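Setting up a bench for two-handed bottle handling: house rules and how to follow them

These are the working rules we use at Darbridge for any session where a two-armed robot with jointed hands works at a table and people are in the same room. Fergus Rankin wrote the first set, and Gintarė Ķēniņš rewrote them in March after we changed the bench layout. They sit underneath the site risk assessment and do not replace it. If the two disagree, the risk assessment wins.

You will need a session sheet, the bench checklist, a roll of floor tape and a second person who has signed the induction page.

Step 1. Agree who is doing what

Each session has an operator and a bench hand. The operator decides when the arms may move. The bench hand sets out the items and resets them between runs. One person may not do both jobs, even for a short test.

Write both names on the session sheet before the arms are powered. If someone swaps out at lunch, start a new line.

Step 2. Lay out the table

Put out only the items named on the task card. For the bottle task, bottles to be picked up start on their sides with the caps all facing the same way. Any bottle used as a reference stays upright at the back of the table.

Soft items such as pouches and plastic sheet go to the side, well clear of the bottles. Straps and cords need watching, as a finger joint will catch a loop very easily. Tuck them under or tape them down before the first run.

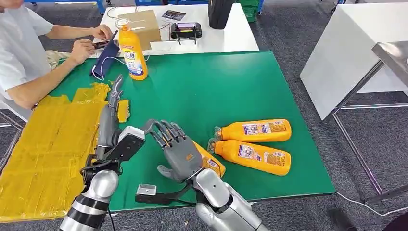

Bottle task: one orange bottle upright at the back, the others on their sides.

Bench hands may sit beside the table during a run if the task card allows it. Keep your hands on your own side and do not reach across the line of the bottles. If you need to, say "hands in", wait for the operator to answer "stopped", and then reach. The operator keeps the arms stopped until you say "hands out".

Alistair MacRitchie asked whether a nod would do. It will not. The operator may be looking at a screen.

Step 3. Check the arms and cables

Do this with the power off. Run a finger along each cable from the wrist back to the forearm and feel for nicks. There should be enough slack for the wrist to turn fully both ways, and no loop big enough to hook a bottle neck.

Look at the finger joints next. Screws should be flush. If one has backed out, tighten it and log it under fault code 16 on the sheet. Do not use thread lock without asking Dougal Forsyth, who looks after the spares.

Then power up and move each hand through its open position, well above the table. The two hands should never be set to cross in this check.
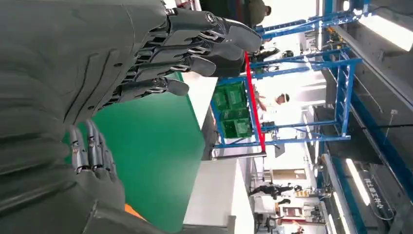
Both hands at the table, with people further back in the room.

Step 4. Clear the room

Look past the bench before you start. People at the far end of the room count as present, so tell them the arms are about to move. They can carry on working where they are, but anyone who wants to walk past the bench must wait for the end of the run.

Cables on the floor should follow the wall where they can. Where one has to cross open carpet, tape it along its whole length. Chairs go back under desks.

Step 5. Run the pick at low speed first

The first three runs of any session are done at 40 per cent speed. Watch the grip from the side. The fingers should close over the middle of the bottle, with the thumb coming round the opposite side. A grip close to the cap tends to tip the bottle as it lifts.

Stop the run if a neighbouring bottle rolls, if a finger bends against the table top, or if anyone speaks the word "stop", whoever they are. Reset the whole layout before trying again.

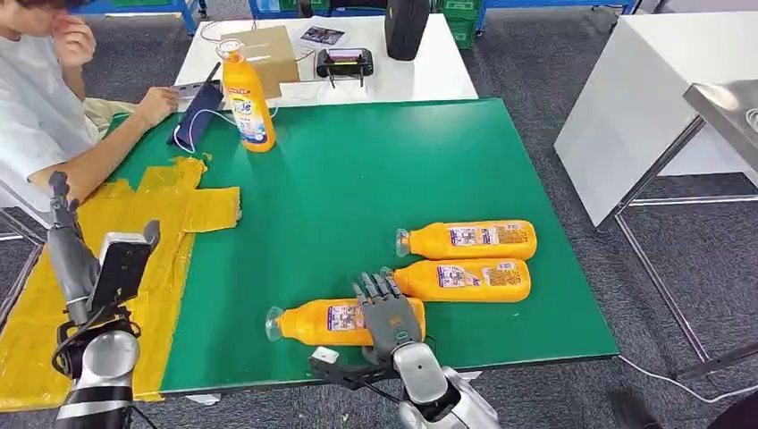 Step 6. Finish and record

Park both arms, switch off, and only then clear the table. Wipe the top and check the bottles for splits. Damaged ones go in the waste bin, not back in the crate.

Fill in the number of runs, the number of stops and the reason for each stop. "Operator choice" is an acceptable reason. A blank is not, and Mélanie Bélanger will send the sheet back. File it in the Makokha folder under the bench number.

Sheets are kept until the next yearly review. If you think a rule here is wrong, write it on the back of the sheet and carry on following the rule until it has been changed.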